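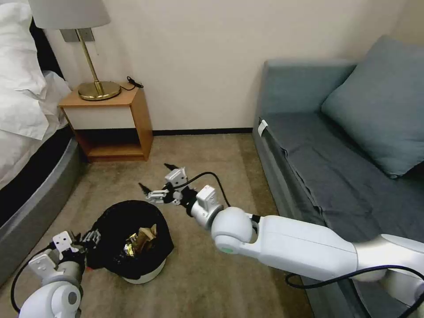 Lucimara Bastos wrote to ask whether the sleep diaries could be read without the Fliteo add-on, and yes, they can, any spreadsheet will do.

# Fontes Sleep Diaries

Print this page | E-mail this page

Welcome, and thank you for taking an interest in our little collection! It holds 88 diaries kept by people who sleep away from home for work, each running for 17 nights, with bedtimes, wakings and whatever the writer felt like adding (some went on a bit, bless them).

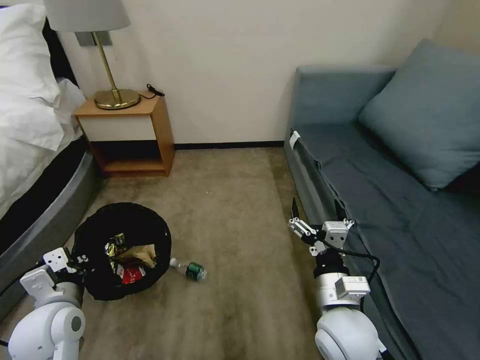 Page last changed: 13 February 2025

## Files

- `diaries.csv`, one row per night
- `notes.txt`, the free remarks, with names taken out

Times are local and on the 24-hour clock. A blank waking time means the question was skipped, so please don't read it as a night of unbroken sleep.
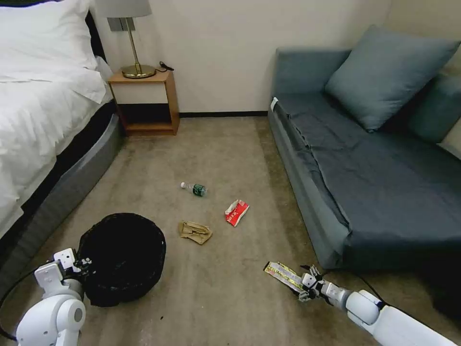 Three diaries cross the December clock change at Clarnent, and for those two rows share a date. Do keep both.

Print | E-mail to a friend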